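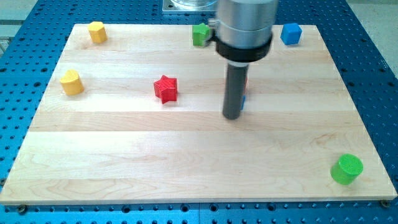
Up before six again, and I had the kitchen to myself for a good long while, so I sat with my coffee and watched the fog sit on the lower field until it got bored and left. August mornings in Drellham are the best thing about the place, I've always thought, and I say that as someone who complained about moving out here for most of the first year.

I finally planted the fall peas! I'd been putting it off because the bed by the fence was such a mess of old squash vines, and I kept finding other things that needed me more (the gutters, the library books, a nap). The ground was softer than I expected once I got the fork in, and the whole bed was cleared by ten. I put in two rows and used up the last of the Pimentel seed, which I've been saving in a jam jar since spring. If they do half as well as the ones we had in May I'll be very happy, though I suppose the heat could still get them. I'm going to drape the old bedsheet over the hoops in the afternoons and hope.

The tomatoes are past all reason. I brought in another big bowl and there were 16 jars on the counter by suppertime, which is where I stopped, mostly on account of running out of lids. My hands smell like vinegar even now and I've washed them with lemon and everything. I tried a little more brown sugar in the second batch and less onion, and I think I like it better, but I always like the newest one better, so I'll wait and open one in October before I write it on the card.

Walked down to the pond after the dishes. The herons are back, both of them, standing in the shallow end and ignoring each other like an old married couple at a bus stop. It was nearly dark by then and the frogs were so loud I could hear them all the way up the lane — I had forgotten how much I missed that over the dry spell. I stood there longer than I meant to and came home with wet shoes and a great many mosquito bites.

Tomorrow I need to buy lids, call about the well pump, and water the peas early. My back is telling me about that garden fork, so I'm off to bed with the heating pad.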